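Orkska Campaign Speech Corpus: Data Card

Summary

The Orkska Campaign Speech Corpus is a collection of 2861 transcribed addresses delivered at public meetings during state and municipal election campaigns. It was assembled to support the study of how candidates refer to rivals, allies and party colleagues when speaking on one another's behalf. The corpus is maintained by the political language group at Sustier and is released in 3 parts: transcripts, speaker records and annotation files.

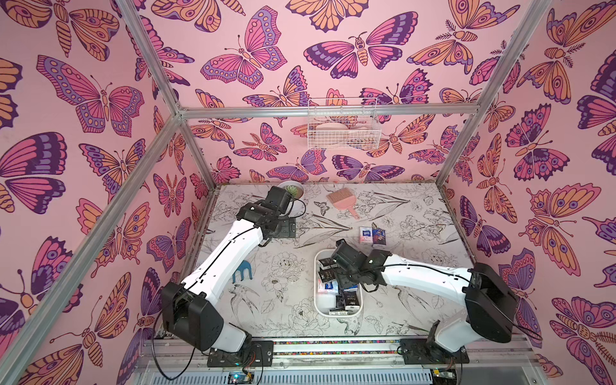
DATASETS / POLITICS AND ELECTIONS

Contents

Each transcript is stored as a plain text file with one paragraph per speaker turn. The accompanying record gives the office contested, the party of the speaker, the party of the candidate endorsed (where the two differ) and the type of venue. Speeches shorter than 25 sentences were excluded. Press conferences, televised debates and door-to-door remarks are outside the scope of the collection.

Annotation

Passages in which a speaker names another politician were marked with one of 4 labels: endorsement, criticism, neutral mention or unclear. Every file was read by two annotators working independently. Disagreements were referred to a senior reader, whose decision is recorded in the column named "final". The original labels have been kept so that users may apply their own rules. Irony remains a known difficulty, and users are advised to treat the "unclear" label as a category of its own and to report how it was handled.

Sources and permissions

Recordings were obtained from the Wako meeting archive and from party offices that agreed to their reuse. Remarks by members of the audience were removed before release, including shouted questions and slogans. Names of local organizers have been replaced with codes. Requests for removal of a speech are reviewed by the maintainers, and approved removals take effect in the next version.

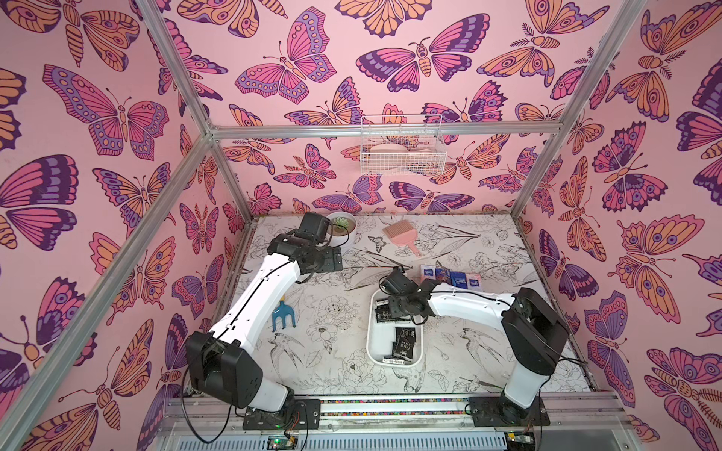 By Liya Degefa and Eldana Yilma

Limitations

The corpus leans toward large meetings in urban districts, where recording equipment was more often present. Independent candidates are under-represented. Speeches given in more than one language were included only when a full translation could be checked against the recording. The corpus should not be used to estimate the overall tone of any campaign or to rank individual speakers.

Versions

The October release corrects party labels for candidates who changed affiliation between nomination and polling. It also adds the Prirnivero municipal speeches, which were previously distributed as a separate file. Earlier versions remain available on request for the purpose of replication.

Citation and contact

Please cite the corpus by its full title and version number. Corrections should quote the transcript identifier and the line concerned, and may be addressed to the maintainers at Sustier.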